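Walking Hailu Avenue: notes from the Misville zoning tour
July 2023
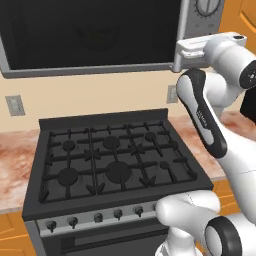
Gas stove and microwave, with marble countertop on both sides.

I joined the neighborhood walk along Hailu Avenue in Misville, led by Nayeli Alvarado, who used to work in the city's permit office. Nine of the blocks on Hailu were rezoned in March from retail only to mixed use, and the walk was meant to show what that changes on the ground.

We started at the Tusine end, where the old furniture store used to be. Under the former code the lot needed one parking space for every 200 square feet of shop floor. The lot is 100 feet deep, so a two-story building could never have met that without tearing down the house behind it. Two owners tried and gave up. The new code drops the parking rule for ground-floor shops and allows apartments above.

Henok Jemal, who owns the shoe repair next door, told us his rent has not moved yet. He expects it will. He would like the city to put in a loading zone before anything gets built, as delivery trucks already stop in the bus lane.

From there we crossed to the Lumunska side. The sidewalk narrows to about 5 feet at the utility poles, and we had to go single file. Fadwa El Ouafi asked whether new buildings would have to be set back to widen it. Alvarado said yes, on the north side only. The south side was left out of the final draft and she did not know why. I have written to the planning desk to ask.

The last stop was the corner of Hailu and Lumunska, where an application is in for apartments over a grocery. Ayana Tekleab lives behind the site and is worried about shade on her yard. The height limit steps down near existing houses, but the step is measured from the property line and there is an alley in between. It was hard to tell from the handout which side of the alley counts.

The handout map also still shows the old bus stop. The next walk covers the Tusine side streets.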